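Search this site Go Advanced search

Coffee table

By Siobhán Dolan

A coffee table is a low table made to stand in front of a sofa, within reach of the people sitting there. It holds cups, magazines, snacks, feet and nearly everything else that comes into a living room. Few pieces of furniture work harder, and few are so young! Dining tables and chests go back thousands of years, while the low table beside the seat became a normal part of Western homes only in the last century or so.

Origins

Small tables for tea were common in wealthy European houses long before, but they were tall, often as high as the arm of a chair or higher. Low tables were already well known in Japan and across the Ottoman world, where people sat close to the floor, and both are often named as influences. The wonderful thing is that all of these strands may be partly true. 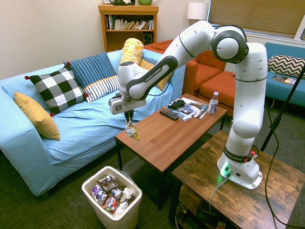
A brown wooden coffee table in a living room.

Height and proportion

The usual rule is that the top should sit level with the sofa cushions or slightly below them. A table that is too high feels like a desk, and one that is too low makes you fold in half to reach your cup. Length is more a matter of taste, though many decorators like a table two-thirds as long as the sofa.

The gap between sofa and table matters just as much (ask anyone with bruised shins). It has to be wide enough for knees to pass and narrow enough that a person leaning back can still put down a glass without getting up.

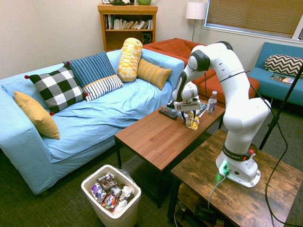 Round and oval tops ease this problem in small rooms and are kinder to toddlers. Nesting sets, which slide under one another, go further still, and lift-top models rise to eating height on a hinge.

The Wornerham collection

The furniture museum at Wornerham owns 1,334 tables of all kinds, and 100 of them are coffee tables. The best loved is the Anavness, a slatted oak design by the Heitmann workshop, with a shelf underneath for newspapers. Only 11 were finished before the workshop turned to chairs, and 3 are at the museum. Put your head down at floor level and you can see how neatly the legs meet the shelf. It's a joy.

Its neighbor in the gallery, the Fato, has a glass top resting on a single bent sheet of beech. Visitors come back to it again and again.

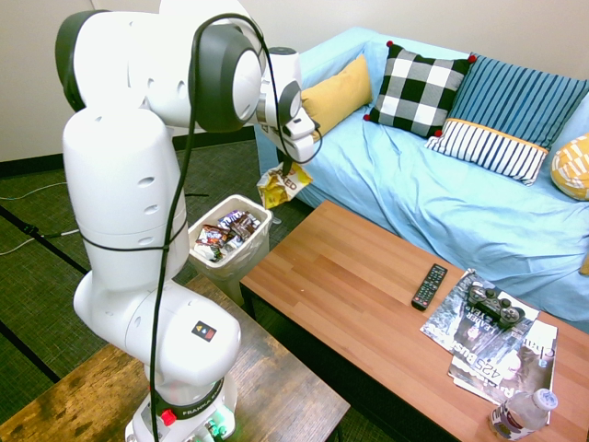 Care

Wooden tops do best with coasters, a soft cloth and a spot out of strong sun. White rings left by hot mugs are usually in the finish and can often be rubbed out with a little paste wax. Dark rings go deeper and may need sanding. Glass wants only a damp cloth, but it wants it often.

See also: End table, Ottoman, Tea table

Last updated in August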